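# The Rumik Stoppage: Questions We Keep Getting

Last edited 5th July. Ask in the Kimholm lab channel if yours is missing, but read this first, since it was written to get people out of the lab channel.

## What happened?

The arm on bench 4 closed its gripper when it had been told to open it, and then went on closing. The thing between the fingers was a paper cup, which did not survive. The program reported success.

The arm then carried the cup's remains to the drop point, opened on schedule, and logged the run as complete. That log entry is now the most widely read piece of writing this lab has produced.

## Was anyone hurt?

No. The operator was outside the tape with a hand on the stop button, as the rules say, and pressed it one run too late, as people do.

## Was it the Wulach update?

Partly. Wulach is our scheduler. It decides which command goes to the arm and when, and the January update changed how it handles a command that gets no reply. The old version gave up and complained. The new version politely sends the command again.

That would be fine if the gripper controller treated a repeated command as the same command. Ours treated it as another one. "Close by this much," sent twice, is twice the closing.

## So why did nobody catch it between January and now?

It takes a missed reply to set it off, and replies were rarely missed until the wrist cable started to fail. The cable had a crack in the jacket near the second clip, on the side that faces the wall. We inspected it every month from the side that doesn't.

## What does fault 1288 mean?

According to the manual, "unexpected gripper state." According to us, until this summer, "press Clear." Fault 1288 came up 18 times in the week before the stoppage and was cleared 18 times. The Clear button has since been moved behind a supervisor login, and everyone has been very mature about it.

## Isn't there a force limit?

There is. It was set to 60 percent of maximum, a number inherited from the Wainwright demo, where the arm was picking up metal blocks and could not have cared less. It is far too much for a cup.

The limit now lives in the task file and has to be filled in for each object. If you leave it blank, the arm won't move. Several people have reported this as a bug. It is working as intended, and we've closed the tickets.

## Can I use the stop button if I'm only fairly sure something is wrong?

Yes. You can use it if you dislike the sound it's making. A stopped run costs a restart and a line in the log. Please write something in the line other than "weird."

## Why did it take so long to get the arm back?

The cable was a one-day job. Changing the gripper commands from "close by this much" to "close to this width" took longer, because every task file had the old kind in it, including the ones marked FINAL and the one marked FINAL_use_this. A width command can arrive as many times as it likes and the fingers still end up in the same place.

## What are the restart tests?

Each task has to pass these before it goes back on the schedule:

1. Run with the gripper empty and the wrist cable unplugged for one command. The arm should stop and stay stopped.
2. Run with a soft object, at the lowest force that will hold it.
3. Start with the fingers open and send the same open command twice. They should not move the second time.
4. Run the actual task with the actual objects, with somebody watching who did not write the task file.

## Why do we have to check the wrist view before every pick? The planner already knows where things are.

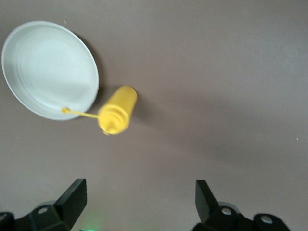
The planner knows where things were when it last looked, and a grip that starts from stale information is how a force problem becomes a breakage problem. The pre-grip check asks you to look for two things: that the fingers are open, and that the object isn't caught up with its neighbor. People are good at the first and breeze past the second. Take a yellow squeeze bottle lying on its side next to a white plate. The body of the bottle is on the table and looks like a clean pick, but the thin strap from the cap runs over to the plate, and the little tab at the end is lying on the rim. Write that down as contact, even if the bottle itself isn't touching. If you wouldn't want the plate to come along for the ride, move things apart and take a fresh view before you let the planner go on.

## Do I have to do that for every single run?

For every single pick. We know.

## Can I put my hand in to move something if the arm is paused?

No. Paused means it is waiting for a command, and we have just spent a good part of the year learning what it does with commands. Press the stop, see the red status on the console, then reach in. When you're back outside the tape, release the stop and start the run from the top. There is no resume option anymore. It was removed along with our confidence in it.

## Does this affect the other benches?

Bench 2 runs the same scheduler with a different gripper controller, one that ignores repeats. It was never at risk, and its users have mentioned this. It gets the new force rule and the monthly cable check anyway, from both sides.

## Where do I report a near miss?

In the Rumik log, under Near Miss, on the same day. A near miss includes:

- any 1288, even one that goes away by itself
- any grip that closes further than you expected
- any run that reports success when you can see it wasn't one

Attach the wrist view if you have it. The form will accept an entry without one, but whoever reads it will come and find you.

## Is the cup available for viewing?

It's on the shelf over the console. Please don't put coffee in it.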